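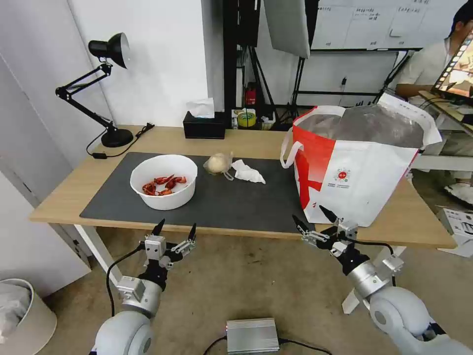 Selon Vondráček, un jeu de démonstrations se juge d'abord à ce qu'on en a retiré, et le nombre d'épisodes conservés ne renseigne guère sur la qualité de la politique apprise. La remarque visait les premiers corpus de téléopération, constitués sans protocole écrit. Elle servira de fil conducteur à ce chapitre.

Chapitre 7
La collecte de démonstrations

7.1 Position du problème

Les chapitres précédents supposaient donné un ensemble D de trajectoires, chacune formée d'une suite de couples observation-action. On s'intéresse maintenant à la constitution de D. Dans l'apprentissage par imitation, la distribution des états rencontrés pendant la collecte borne ce que la politique saura traiter. Un état absent de D, ou présent sous une seule configuration, donne lieu à une extrapolation dont l'erreur s'accumule au fil de l'exécution (voir 5.4).

Le poste considéré comporte deux bras munis chacun d'une pince parallèle, face à un bureau couvert en grande partie d'un tapis gris foncé. La tâche type porte sur des objets de nature différente : un bol rond en plastique blanc contenant des écrevisses rouges, un objet clair à peu près sphérique emballé dans un sachet transparent, un grand sac de courses blanc et rouge, ouvert, posé debout. Ces objets sollicitent l'estimation d'état de manière inégale. Le bol admet une description rigide. Le sachet, transparent et déformable, se prête mal à la mesure de profondeur ; l'ouverture du sac, doublée d'une matière argentée, pose en outre un problème de reflets.

7.2 Vocabulaire

On appelle épisode l'enregistrement continu d'une exécution, depuis la pose initiale jusqu'au signal d'arrêt donné par l'opérateur. Une séance regroupe les épisodes obtenus sans modification du matériel ni de l'étalonnage. On nomme variation tout changement volontaire de la disposition initiale. Le terme de perturbation est réservé aux changements introduits en cours d'épisode.

La distinction entre variation et perturbation n'est pas toujours respectée dans la littérature. Le corpus Unosari, par exemple, enregistre les deux sous une même étiquette, ce qui interdit d'étudier séparément leur effet.

7.3 Le corpus Orkport

Les exercices utilisent le corpus Orkport, recueilli avec le logiciel d'acquisition Mitier. Il compte 2 036 épisodes, dont 900 ont été réservés à la tâche de rangement dans un sac. Chaque épisode a été relu par deux annotateurs. En cas de désaccord sur l'issue, l'épisode est gardé avec l'étiquette « indéterminé » et exclu de l'entraînement.

Les épisodes de février ont été acquis avec un retard constant entre les images et les positions articulaires. La correction est appliquée dans la version distribuée ; les données brutes restent accessibles pour l'exercice 7.6.

7.4 Choix des conditions initiales

Soit p(s0) la distribution des états initiaux. Laissé libre, un opérateur replace les objets à des endroits voisins d'un épisode à l'autre, et p(s0) se concentre autour de quelques modes. On tire donc les positions au sort avant la séance, sur une grille liée au repère du plan de travail. L'orientation du sac est tirée indépendamment.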